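April 2020

Bags, second day
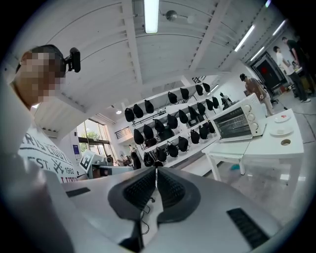 The bag shelves, with the long tubes on.

Up at six and at the shop before seven. I had the coffee in the car because the machine upstairs is still unplugged and I didn't want to start the day by moving boxes to get at the outlet. The key stuck again in the side door. I have to pull the door toward me and lift a little, and then it goes.

I turned on everything, the long tubes and the round lights too. With the trees leafed out the big window gives a decent light in the morning, but it comes in green, and black bags look wrong in it. I can't tell a clean one from a dusty one until the tubes are on. They buzz for a minute or so and then settle.

Yesterday I took every bag down and wiped the shelves with vinegar and water. Today was for putting things straight and writing it all down. The stepped tiers on the white unit are a pain to clean because the dust collects at the back of each step, right where the cloth doesn't reach. I ended up using a paintbrush, the 60 cent kind, and it did a better job than the duster we paid real money for. I should buy a few more of them.

The Charbonneau bags are the soft round ones, all black. They slump if there is nothing in them. The paper stuffing from last fall had gone flat, so I pulled it out, shook it, and crumpled it again. Some of it was too far gone and I used packing paper from the Grodis boxes instead. It is stiffer and a bit noisy when you pick up the bag, but it holds the shape. I did the top tier with old paper and the next one down with new, and from the floor I couldn't see any difference. After that I quit worrying and used whatever was closest.

I like them best in plain rows. At Christmas we had them mixed in with scarves and little signs and it looked like a yard sale. Now it is only bags, one after another along each shelf, and I think that's how it should stay when we open again. Whenever that is. The letter from the landlord says one thing and the news says another, and I have stopped reading either before lunch.

Inventory went slower than I wanted. The sheet says 418 pieces in the store, counting belts, wallets and the small stuff in the drawers. I was off by 12 the first time through. Seven of those were wallets I had put in the wrong drawer myself in March – I remember doing it, I was on the phone. The other five were belts that had slid down behind the drawer and were lying on the floor of the cabinet. So the sheet was right and I wasn't. I wrote the drawer numbers on masking tape and stuck them on the fronts. It doesn't look nice but they can come off later.

Lunch was the rest of the bean soup, cold, standing up. Crackers from the desk. There was one apple left in the bag and I saved it for the afternoon and then forgot it.

The Undus order is a problem. The invoice is for 1,438 dollars and the goods are sitting in their warehouse, which is closed. I called and got the recording, then I sent an email. If they want to be paid in April they will have to give me a date for the delivery, or at least let me split it. I wrote that more politely. Corov, on the other hand, answered in an hour and said to take the time I need. I have only bought zippers and repair thread from them, never much at once, so that was decent.

After lunch I carried the empty Grodis cartons up to the balcony level and stacked them flat well back from the railing. I was going to cut them up for the recycling, but if we do start mailing orders I will want them. The middle size fits one bag with the strap folded in. Two will go in the big size if you don't stuff them. I measured both and wrote it on the side in marker so I don't have to do it again.

One ceiling tube flickered for a while around two and then stopped. I couldn't tell which one from below. Replacing it means the tall ladder, and I won't go up the tall ladder alone, so that can wait. I put it on the list with the side door and the coffee machine.

What's left for tomorrow:
Drawers 4 and 5
Price tags, the ones that have faded
Window, inside only
Bring a longer brush
Answer from Undus, if any

Locked up at four thirty. Shoulders sore from reaching up to the top tier. Stopped for gas, although I have barely driven since the last time, and for milk, and there was flour again so I got one bag of that. Made pancakes for supper. The apple is still on the desk.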